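Le gris qui a du grain

Il y a des plateaux de table qu'on regarde à peine et d'autres sur lesquels on passe la main sans y penser. Depuis le mois d'avril, je suis franchement conquise par le stratifié gris pâle à décor bois, celui qu'on croyait réservé aux salles de réunion et qui revient dans les cuisines, les ateliers, les coins couture !

Son premier charme, c'est la lumière. Un gris uni reste le même du matin au soir. Un gris veiné bouge : près de la fenêtre il tire presque sur le blanc, un peu plus loin les fibres sombres reprennent le dessus, et la moindre ombre qui traverse le plateau prend des bords tout doux. Chez Carkier, où j'ai passé une matinée entière à comparer des échantillons (17, j'ai gardé la liste), le décor Benham m'a fait cet effet-là, avec ses fils fins et serrés. Le Midell, plus contrasté, plaira à ceux qui aiment un veinage bien présent.
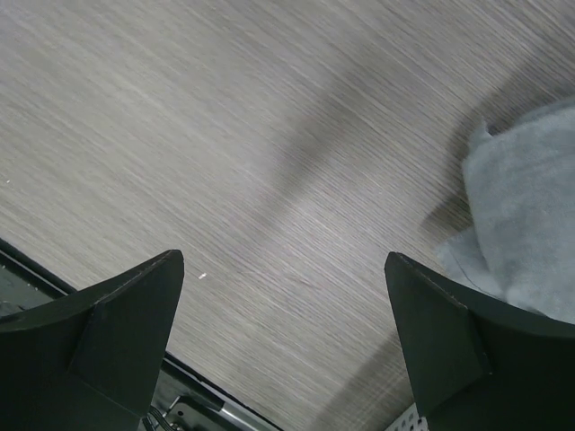
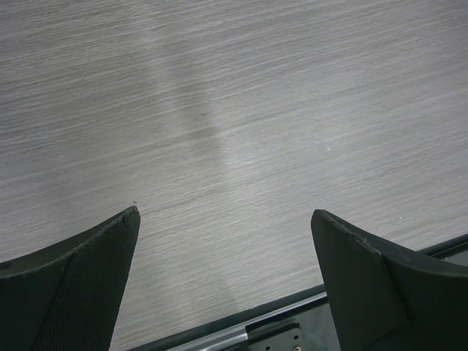
Gris pâle, veinage fin et strié, zones claires et zones d'ombre.

Peut-on couper directement sur un plateau stratifié ?
Mieux vaut une planche. Le décor est protégé par une couche dure, mais une lame bien aiguisée finit par y laisser des traits, et ces traits ne se poncent pas.

Reste la question du sens. Posées dans la longueur, les veines étirent la table ; en travers, elles la raccourcissent et lui donnent un petit air d'établi que j'adore. Demandez une grande chute avant de choisir, 300 sur 500 mm au minimum, car sur un carré de nuancier on ne voit rien du rythme du dessin. Promenez-la dans la pièce, sous la lampe, contre le mur.

Pour l'épaisseur, 22 mm me semble un bon point de départ sur un piètement métallique. Les chants méritent autant d'attention que le dessus : assortis, ils se font oublier ; noirs, ils dessinent la table d'un trait net, et avec ce gris-là c'est superbe.

Côté entretien, une éponge humide, une goutte de savon, un chiffon doux pour finir. J'évite les poudres à récurer, qui ternissent la surface par plaques. Et la mienne ? Ce sera le Benham, veines en travers, chants noirs, avec le banc Ban repeint en blanc cassé juste devant.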